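Woltar outdoor unit: setup and care notes

README for the data folder. Covers the one sidewalk robot used for the plaza recordings, how it is set up before a run, and what to check when it comes back. The software stack has its own README in the parent folder.

Contents

runs/ — one subfolder per outing, camera and wheel logs together
calib/ — lens and wheel calibration files, newest on top
service/ — repair log, plain text
tools/ — the Skulus scripts for unpacking and checking logs

Camera

The front camera has a very wide lens and sits low on the body. Straight lines bow near the edges and close objects look larger than they are. Images are stored as recorded. To straighten them, run the undistort script in tools/ with the calibration file named in the run's notes. Do not mix files from before and after the November lens swap. The old mount sat lower and the offsets are different.

Exposure is left on automatic. On gray days the shutter slows down and anything passing at speed will smear. Bicycles are the usual case, both moving ones and parked ones when the robot itself is turning.
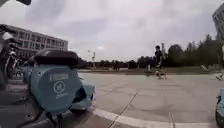 We keep blurred images in the set. If you need sharp ones only, filter on the blur score in each run's index file. Figueroa used a cutoff of 448 for the curb detection work, and that is still the default in the script.

Before a run

1. Charge the pack to full and let it rest on the bench.
2. Wipe the lens with a dry cloth. No spray.
3. Check the 4 mount screws. They are hex, and they work loose on brick.
4. Power on, wait for the steady light, then start logging from the Trerska console.
5. Drive 5 meters straight on flat ground and compare wheel counts left to right.

If the counts drift, redo the wheel calibration before going out. It cannot be fixed well afterward.

After a run

Copy logs off before powering down — the write buffer does not always flush. Brush grit out of the wheel hubs. Look at the cable where it enters the camera housing, as the jacket has split there before and the spare is a 6-pin.

Known problems

Wheel log timestamps jump when the battery is low. The image clock is separate and can be trusted.

The left hub seal leaks in heavy rain. Replacement is on order.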